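Got back from Vasberg last night with a bag full of stickers and one really good story, so I'm writing it up before I forget the details.

The open day at the Maravus lab runs every September, and I'd never made it before. Visitors go in by groups. Mine was the 11 o'clock one, and we got the whole manipulation floor, the shelves full of parts, even the boring storage corner (my favorite, there were so many little drawers). What I liked most is that they don't rope off the real work and give you a polished show. People carry on with what they were doing, and you get to ask anything! 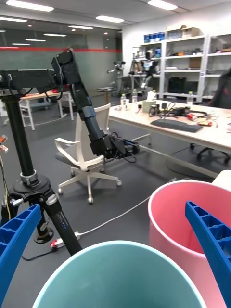 The job that day was a sorting task called Clerkodora. Two arms, two cups, and an assortment of empty cans and small stuff to go in them. It sounds easy until you watch it for a while. A can lying on its side wants to roll, and soft ribbed fingers give a little when they close, so the arm has to be patient. When it gets a clean lift the whole group goes "ooh", grown adults included.

Then came the fault. They had planned 50 runs for the day and were well into them when the left arm closed on a can, lifted it and simply kept going up. It should have stopped above the cup. It went past that height, slowed down, and hung there humming, with the can still in its fingers. Somebody hit the stop button fast. The arm lost power and sagged, the can dropped, and we all took a step back even though we were behind the yellow tape.

They didn't hustle us out, which I think is wonderful. One of the engineers explained it right there while the others pulled the log up on a laptop. The arm gets its position from a sensor in each joint, and the shoulder sensor had frozen. It kept sending the same number, so the software believed the arm hadn't moved and kept asking for more.
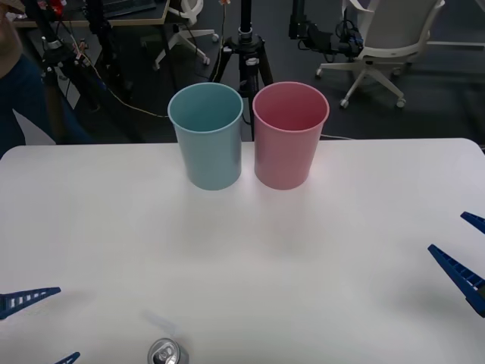 There is supposed to be a check for exactly that. If a joint is told to move and its reading doesn't change, the arm has to stop by itself. The check was there, but its time limit had been set to 10 seconds during some earlier slow-motion tests and never put back. The normal setting is half a second. At full speed, 10 seconds is forever.

The second problem was the sag. Cutting the power makes the arm safe in one way and heavy in another, and a person leaning in to grab a can could get a good whack on the knuckles. Omoregie, the firm that made the joints, sells a brake for the shoulder, and the lab has wanted one for ages. I suspect the order went in that same afternoon.

I asked if this happens a lot. They'd logged 5 stops since spring, most of them loose connectors, and every one goes on a sheet by the door for anybody to read. I read all of it, of course, and held up the line.

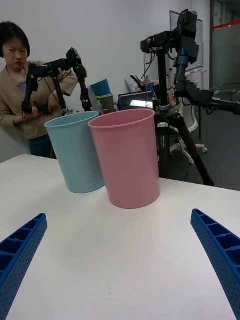

A woman from my group left this comment when I posted the short version: "I was standing next to you and my heart was pounding! What bothers me is the time limit. Changing a safety setting for a test is fine, but the arm should refuse to run at full speed until it's changed back. Did they say anything about that?"

They did, a bit. The plan is to tie the limit to the speed setting, so a long limit only works when the arm is crawling. Until that's in, two people have to read the settings out loud before the first run of the day. I'd love to know how long that lasts!

If you want to go next year, book early and ask for a morning group. Bring a sweater too, the floor is chilly. The coffee is free and the parking behind the building is not.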